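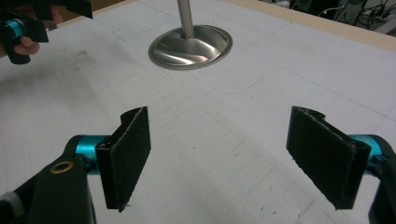 The Waiting Room at Clokstead

My grandmother always said that a doctor's waiting room was the only place in Clokstead where people would talk to you, and so, on the morning of my own biopsy results, I put on my good coat and went in early.

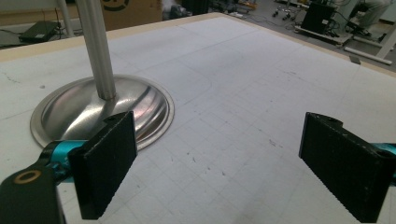 By Tekleab
Fiction contributor

The woman next to me was knitting something long and green (a scarf, I hoped, for her sake) and she told me she had driven in from Pronthorpe with the heater broken. She'd had a mole taken off her shoulder in May, and now they wanted to look at the place again.

"It was so small," she said. "I'd had it all my life. I was rather fond of it!"

I told her mine was on my calf, and that I had blamed it on a rosebush for 6 whole weeks, which made her laugh so hard she dropped a stitch. We talked about sunburns after that, and lake summers, and how our mothers used to rub us with butter.

Then the nurse opened the door and called a name, and we both stood up, and it was hers. She handed me the knitting, needles and all.

"Hold my place," she said, and I sat back down and held it.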